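Grundby Grays Fan Board
General Baseball Talk > Home Games

Topic: Moving the doubleheaders to 4 p.m.

kadlec_end_bleachers
So the club wants both games of every doubleheader to start at 4 p.m. and 7 p.m. next season, down from the old noon start. Radomír Štěpánek put it in the February newsletter, second page, under the parking notice, where good news always goes.

I have a job, so in theory this is for me. In practice game two against Cliltthorpe last season went eleven innings, and that one started in daylight. Do the math on a 7 p.m. first pitch with our bullpen. I'd like to see my kids again before they graduate.

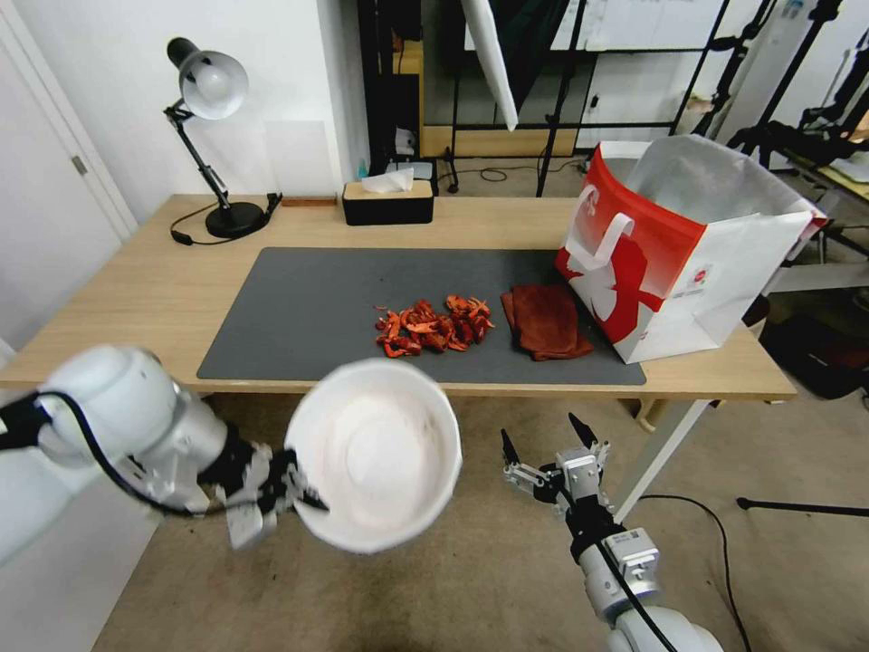
Replies (oldest first)

prollard_pete
Counterpoint: noon at Kadlec Field in July. The aluminum bleachers. I have left skin there.

The newsletter says they drew 2,631 for the night opener and didn't break 1,000 for either noon doubleheader. I don't love the front office but they can read a turnstile.

kadlec_end_bleachers
The opener had fireworks. You could put fireworks after a zoning hearing and draw a crowd.

rvrabec
Rozália Vrabec here, I keep the book for the home side. A few things people might want to know before this gets heated. League rules let us play seven-inning games in a doubleheader if both managers agree ahead of time. Cliltthorpe agreed last year. We were the ones who said no. 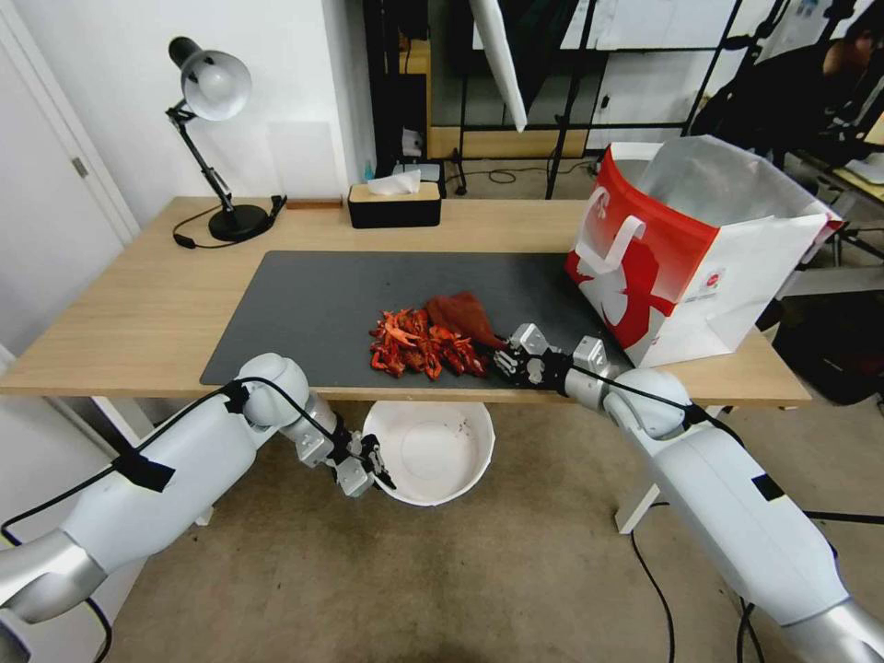

I was told it was about getting innings for the college pitchers, who have to go home with some kind of stat line. Fair enough, but you can't insist on two full games and also start the first one at 4. The lights are on a city timer – they go off at 11:30 and somebody has to phone a man to get them back.

prollard_pete
Wait, we said no? Us? With that bullpen?

rvrabec
It's in the minutes.

leftys_ghost
Seven-inning games aren't baseball. I'll say it every year until you ban me again. You buy a ticket for nine. If I order a sandwich I don't want most of a sandwich because the other table agreed to it ahead of time.

kadlec_end_bleachers
You get two of them though. It's fourteen innings for one ticket. That is more sandwich.

leftys_ghost
It is two short sandwiches and you know it.

mhudec44
The players' side hasn't come up yet. My son caught both ends of the Prollard doubleheader last summer, noon start, and he lost nine pounds. He's nineteen, he had it back by breakfast, but still. A catcher in full gear on that infield at one in the afternoon is no joke. I'd take 4 p.m. and a late bus over that.

And yes, they do ride back the same night. The host families leave a plate out.
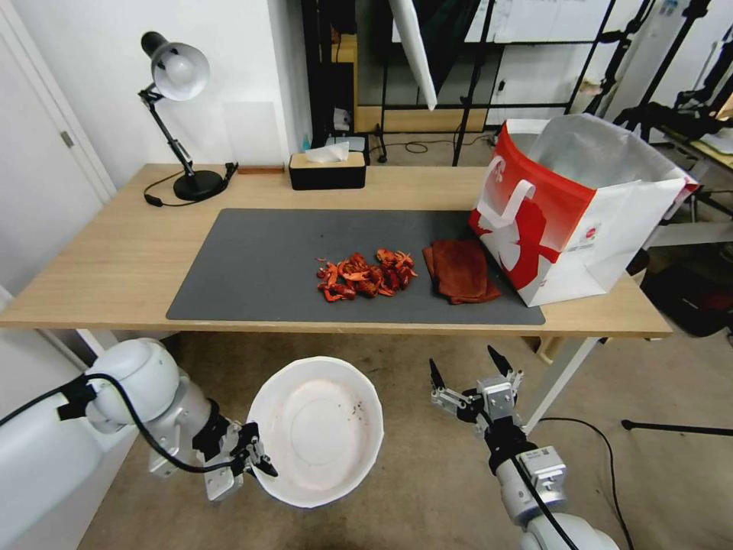 What I would ask for is a proper gap between games. Last year it was twenty minutes and half of that was the raffle. The boys were eating standing up in the dugout while a man in a hot dog suit drew tickets over their heads.

prollard_pete
I won a cooler in that raffle and I won't hear a word against him.

leftys_ghost
How about the really old-fashioned idea: stop scheduling doubleheaders. We have open dates all over June. Nine innings, one game, home by ten, everybody's catcher keeps his weight.

kadlec_end_bleachers
Open dates cost a bus each. That's why they're doubleheaders. Prollard is almost three hours each way and neither club has any money. I'd rather have two games I complain about than one that gets canceled.

My actual proposal, which I will be mailing to Štěpánek in an envelope like an adult: first game at 3, seven innings. Second game at 6, nine innings. The college arms get their work, lefty gets his full sandwich, and I get home while my wife is still speaking to me.

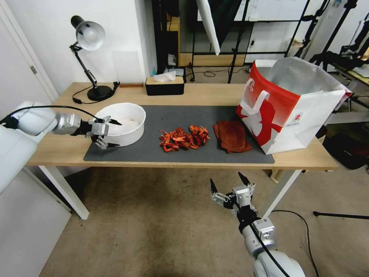 Zachary Leclerc
Three o'clock doesn't work. Youth league has Kadlec until 2:30 through the end of June and the infield has to be dragged and lined after that. I've done it in forty minutes with help, and it looked like it. 3:30 maybe, if the visiting team takes batting practice in the cage.

kadlec_end_bleachers
3:30 then. I'll change the letter.

leftys_ghost
Put me down as opposed to the first game.

rvrabec
The schedule meeting is at 6:30 in the clubhouse, side door, and it's open to season ticket holders. Last year we had two. One of them was looking for the restroom.

mhudec44
I'll come. Is Chukwuemeka Ogbonna still running it? He at least lets people finish a sentence.

rvrabec
He is. Bring your own chair.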